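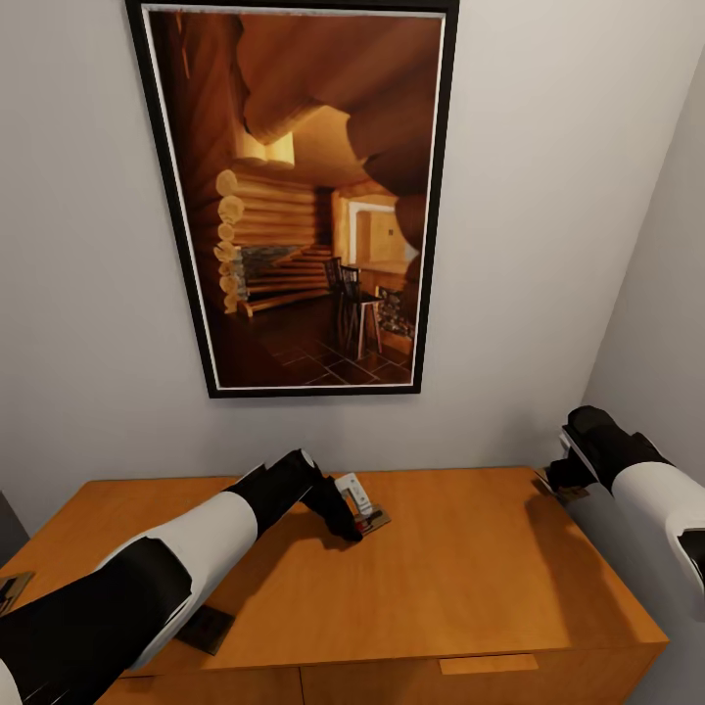
February, 2:10 p.m. Finish trials, Fodor workshop

Second coat of the Fatano oil applied to the Clultmont test boards. Coverage was even except on board 4, where the grain remains raised along one end. Sanding to be repeated by hand before the third coat.

Humidity in the drying room read 50 percent at noon. The 114 series boards are not to be moved until R. Marino has signed the sheet.

Nearly 100 ml of oil left in the open can. Wandale order still outstanding; inquire again.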